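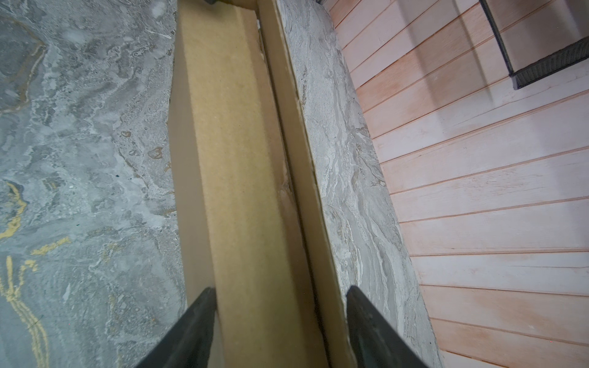
Frequently Asked Questions: Stone Offcuts, Packing and Collection

The answers on this page apply to marble and other natural stone pieces supplied from the Stullodside yard and the Nundosbridge counter. They were last revised on October 14, 2024 and replace the earlier leaflet. Slabs ordered to measure are covered by the separate terms sent with the quotation.

What is an offcut?

An offcut is a piece left over once a worktop, hearth or windowsill has been cut from a full slab. It is sold in the size and shape in which it stands in the rack. Offcuts vary in thickness, and the thickness is written on the ticket together with the length and width.

Can I choose the pattern?

Yes. Each piece is sold individually and may be inspected before purchase. Grey marble may be mottled, with veins in gold or yellow, or may carry darker patches with a defined outline. Other pieces have bands of white, beige and soft grey running along their length, much as grain runs in timber. Two pieces bought on the same visit should not be expected to match unless the tickets show the same slab number.

Are dark patches, flecks and veins regarded as faults?

No. These are natural features of the stone and are not accepted as grounds for return. Open cracks that pass through the full thickness of the piece are regarded as faults and should be reported under the procedure set out below.

Are the edges finished?

Offcuts are supplied with at least one raw edge unless the ticket states otherwise. A raw edge may be slightly chipped where the saw has left the stone. Customers who intend to leave an edge on view should ask for it to be dressed. The charge is calculated by length and the work is normally completed within five working days.

How are the pieces packed?

Small pieces are separated with folded cardboard so that one stone does not bear directly on another. Corners are covered on request. Full wrapping is not included in the price of an offcut, but may be bought at the counter. Customers may also bring their own blankets or card.

May I reuse the cardboard?

Yes, provided that it is dry and free of grit. A single grain of stone trapped in a fold can mark a polished face. Please brush both sides before use and discard any card that has become soft. Plain brown card is preferred. Printed card can transfer ink to pale marble if it becomes damp, and should be kept away from white and beige pieces.

There is a white residue on the cardboard. Should I be concerned?

White marks on used packing have several possible causes, stone dust being a common one. Dust should be brushed off out of doors, or wiped away with a damp cloth, before the card is placed against stone again. Please do not blow it off or sweep it dry in an enclosed room.

How should I store the pieces at home?

Long pieces should be stood on edge against a firm support, with card or timber beneath them. Small pieces may be laid flat on a level surface, provided that the whole of the underside is supported. If a boarded floor or deck is used, please check that no screw heads stand proud of the boards. Coloured rubber or woven mats should not be left under pale stone for long periods, as dye may pass into it.

Can stone be kept outdoors?

Most marble can be left outdoors for short periods in dry weather. It should be brought in before the first frosts. Card packing must be removed from any piece that has been rained on, and the stone allowed to dry fully before it is packed again.

How heavy is a typical piece?

The weight is given on the ticket for every piece above 300 mm in length. Any piece marked with a red dot must be lifted by two people. Yard staff will assist with loading but are not permitted to fasten loads to roof bars.

What is the largest offcut I can have delivered?

Pieces up to 90 cm on the longest side can be sent by the standard carrier, Smadi, in a double-walled carton. Anything longer travels on our own vehicle and must be received in person. Delivery dates are confirmed by telephone once the piece has been packed.

How should marble be cleaned before it is fitted?

Use clean water with a small amount of neutral soap, followed by a soft dry cloth. Vinegar, lemon juice and descaling products must not be used, as they will dull a polished surface. Where a sealant is required, the yard supplies Pakico, which should be applied to a clean, dry surface in accordance with the instructions on the tin. It should first be tried on the underside or on a part that will be hidden.

Can you cut an offcut to size?

Straight cuts can be made at Stullodside. Curves, sink openings and tap holes are carried out only on slabs ordered to measure. A drawing with all dimensions in millimetres must be left with the piece, and the cut cannot be altered once the drawing has been signed.

How long will you hold a piece for me?

A piece may be reserved without payment until the close of the following working day. After a deposit has been paid it will be held for up to four weeks. Reserved pieces that have not been collected by then are returned to the rack and the deposit is refunded, less any cutting already done.

What should I do if a piece is damaged on arrival?

Please keep the stone and all of its packing together and write to the yard within three working days, quoting the ticket number. Claims cannot be considered once the stone has been cut, drilled or fixed in place.

Whom should I contact?

Questions about stock, cutting and reservations should be addressed to Omar Atallah at the Stullodside yard, extension 359. Questions about delivery and damaged goods should be addressed to Sem Leemans at the Nundosbridge counter, extension 51.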